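Home | Programs | Engineering Technology | Student Work | Project Reports | Contact

Maintenance and Recommissioning of the Gripper on the Haren Teaching Cell

Final report, Applied Automation Project
Wendley Technical College
Submitted by Sabina Gunawardena
Last updated: June

Summary

The Haren cell is a single-arm robot cell used by second-year students for pick-and-place exercises. During the spring term the cell began to drop parts during transfer, and the home position of the gripper could no longer be repeated within the limit set in the cell handbook. This report describes the inspection of the gripper, the repair of the finger mounting, the recalibration of the wrist camera, and the maintenance schedule that is now proposed for the cell. The work was carried out by one student under the supervision of the Automation Laboratory.

1. Background

The cell was assembled by an earlier project group and has been in regular teaching use ever since. Its gripper was supplied by Thambiah and is driven through a linkage that carries the motion from the housing to the finger. The cell controller is a Ureck unit. It records every open and close command, and the count is stored in the controller log.

The handbook calls for a gripper inspection every 3,000 cycles. When this project began, the log showed 4,000 cycles since the last recorded inspection. No entry explained the missed interval. The handbook itself did not state who was responsible for the inspection, and this omission is addressed in Section 6.

The first fault report was filed on a Tuesday after a laboratory class. It stated that the arm had released a part early and that the same program had then run correctly several times. Later reports described similar behavior. In each case the controller showed no alarm.

2. Objectives

The project was approved with the following objectives:

- to find the cause of the dropped parts;
- to restore the gripper to the condition described in the handbook;
- to recalibrate the wrist camera after any mechanical work;
- to prepare a maintenance procedure that a student can follow under supervision.

Replacement of the gripper was outside the scope of the project. The budget covered fasteners, cleaning supplies and thread locker only.

3. Inspection

The cell was locked out and the arm was placed in the service position before any cover or fastener was touched. The inspection then followed the order given in the handbook, starting at the wrist flange and ending at the fingertip.

The flange screws were found to be at the correct torque. The cable to the wrist camera was secure, although one of its ties had been placed close enough to the joint to limit free movement. The tie was removed and a new one was fitted farther back along the arm.

The linkage was checked by hand with the drive released. A small amount of side play could be felt at the point where the linkage enters the collar of the finger. The play was not constant. It was greater when the finger was pushed toward the closed position, and this agreed with the pattern in the fault reports, in which parts were lost while the arm was moving and not while it was standing still.

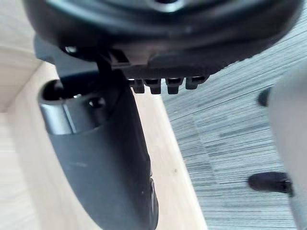
The bolt that holds the collar was tested next. It turned at well below the specified torque, and old thread locker was found on the threads when it was removed. The locker had broken down to a dry powder. The bolt was not bent and the threads in the collar were undamaged. The bolt was nevertheless replaced, as the handbook does not permit a bolt in this position to be used a second time.

The surface of the finger was cleaned and examined under a bench lamp. Light scuffing was present. The marks could not be felt with a fingernail and were judged to be cosmetic. They were entered in the log so that a later inspection can determine whether they have increased.

4. Repair

The collar was cleaned with solvent and left to dry. The linkage was seated again in the socket, the new bolt was started by hand, and thread locker was applied in the quantity shown in the Thambiah service sheet. The bolt was then tightened in two stages. The cell remained locked out overnight to allow the locker to cure fully.

One difficulty should be recorded. On the first attempt the linkage was seated at a slight angle, and the finger did not travel freely when it was moved by hand. The bolt was taken out, the threads were cleaned again, and the work was repeated with another new bolt. The cause was that the arm had been left in the service position, where the weight of the finger pulls against the linkage. With the wrist turned so that the finger hung straight down, the linkage seated without force. The written procedure has been changed accordingly.

5. Recalibration and Testing

The wrist camera moves with the gripper, and its relationship to the fingertip must be confirmed after the finger has been removed or adjusted. The calibration target was taped to the work surface and the standard routine was run from the Ureck controller. The first result was rejected by the software on account of glare from the overhead lights. The routine was repeated with the lights above the cell turned off, and the result was accepted.

The cell was then run on the standard pick-and-place program for 309 cycles. No part was dropped during this run. The home position was checked at the beginning, in the middle and at the end of the run, and it remained within the handbook limit on each occasion. A longer test was planned, but the cell was required for scheduled classes. The result should therefore be regarded as satisfactory for teaching use, and it does not establish how the joint will behave over a full inspection interval.

6. Recommendations

The laboratory is asked to keep the present interval of 3,000 cycles and to add a short check of the collar bolt at the start of each term. The controller can be set to display a message when the interval is reached. This setting was available but had not been turned on; it is now active.

Responsibility for the inspection should be assigned by name in the handbook at the start of each academic year. It is further recommended that the laboratory keep 4 spare collar bolts in the cell cabinet, together with one bottle of thread locker marked with the date on which it was opened.

The revised procedure, the calibration record and the torque values have been placed in the cell binder. A copy of the controller log for the test run is held by the laboratory office and may be requested there.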